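Idadside Oral History Project
Progress report to the Namboodiri Fund
3/15/22

We promised a report at the halfway point, and by the calendar we have reached it. By the work plan we are a little short of it, for reasons given below.

The grant was to record older residents of Idadside talking about the Doltberg mill, transcribe the recordings, and put them where people can find them. We have recorded 72 interviews against a target of 104. The shortest lasts eight minutes and consists mainly of the speaker explaining why he has nothing to say about the mill. It is one of the better ones.

Transcription is slower. We budgeted six hours of typing per interview, a figure we got from a guidebook whose author had evidently never met a former weaver. Mill workers learned to talk over looms and several of them still do, often at the same time as their sisters. We have moved some money from printing to typing, as your office agreed in September, and the backlog is now shrinking.
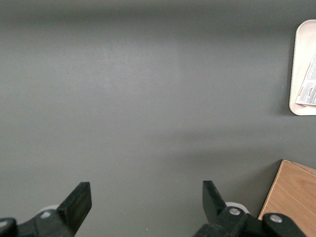 3 min read

The Nuvia catalog software is installed and mostly behaves. It insists on a single date for every record, which is hard on people who remember things as "before the flood" or "when bread was cheap." We enter our best guess and put the speaker's own words in the notes field – the notes field is getting long.

Spending is under budget on travel and over on cookies. We had listed refreshments as optional. Our speakers did not see it that way.

Two items from the original plan have changed. The walking tour is on hold until the town decides who owns the footpath, a question now older than some of our interviewers. The listening evening at the library will go ahead, with chairs borrowed from the church and the good speakers borrowed from the school.

Still to do before the final report: the remaining interviews, the permission forms for the early recordings, and an index that spells Doltberg the same way throughout. We would also like to ask whether unspent travel money can go toward transcription, and can send revised figures if that helps.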